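Droramow
Equipment > Capture > Willa head unit

Willa head unit, second version

Price: £475, battery included
Weight: 302 g with battery
Run time: 63 minutes on a full charge
In the box: head unit, two straps, charging lead, lens cloth, a leaflet you will lose

Willa is a head-worn recorder for people who teach machines to do dull things. You put it on, do the dull thing with your own two hands, and the learning system gets an example of it done by someone who has been handling objects since infancy. Then you do it again. Mostly you do it again.

The first version was built for kitchens and workshops. Customers kept taking it to the office, where it turned out that a pile of paper is a spiteful object. It bends, it slides, it has an opinion about which way is up. So the second version is tuned for near work at a desk, with both hands in view and the exposure set so that white sheets on a white top keep their edges.
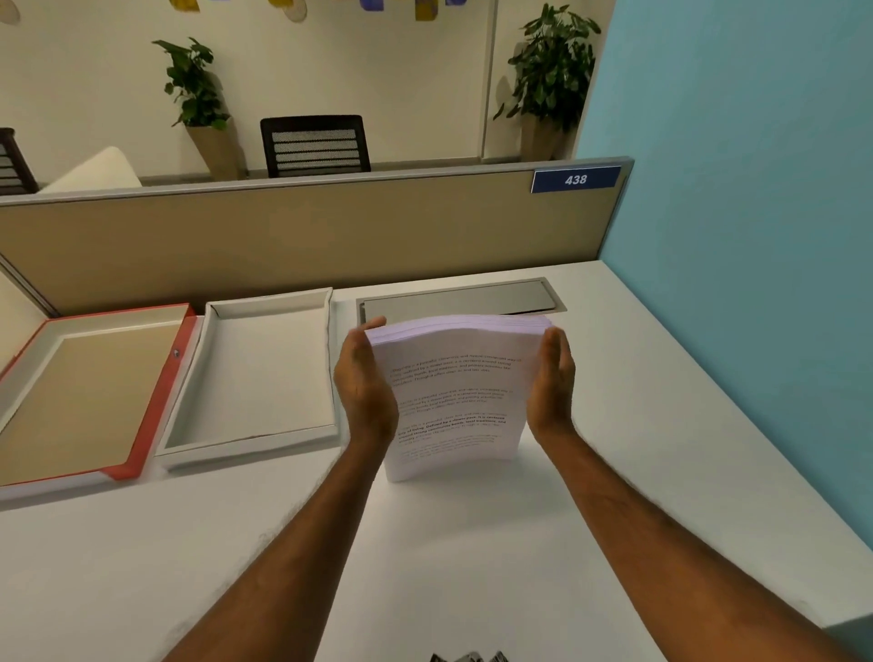 Do I need a robot to start collecting?

A pair of hands and a job are enough. Most buyers record for weeks before a robot comes anywhere near the desk, and Willa's files can be matched to an arm later with Ngau, our sorting software (sold separately, sorry).

Squaring up a stack is a good first task. It is short, it uses both hands, and there are plenty of ways to do it slightly badly, all worth keeping. Cempaka Halim, who wrote the starter task list, asks that you leave the fumbles in. Vitória Moreira, who labels them, asks that you say when one has happened – a tap on the side button marks the spot.

The starter set from our Follham office has 2793 clips of desk work and comes free with each unit. It is every bit as gripping as it sounds.

Spare straps ship the same day. Orders for more than one unit go out from July.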